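Vurumstead Residents Forum > Flood Recovery > Debris pickup and buyout deadline

vurum_eastbank
The Nellent County office has extended debris collection to March. Are households that applied for a buyout still required to clear the curb?

Moderator_2
Yes. The notice dated 2025-01-11 applies to all 474 flooded properties. Buyout applicants are not exempt.

bickerstaff_rd
I must disagree. Section 7 of the notice exempts any parcel under review. Our street was told the same at the Bickerstaff Road meeting.

Moderator_2
Section 7 concerns permit fees. Curb clearance is covered in Section 11.

vurum_eastbank
Thank you. I will write to the county for a ruling, as the two sections do not read clearly together. 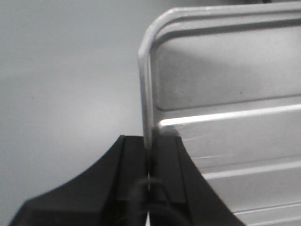

Related thread: Rerutier Creek gauge readings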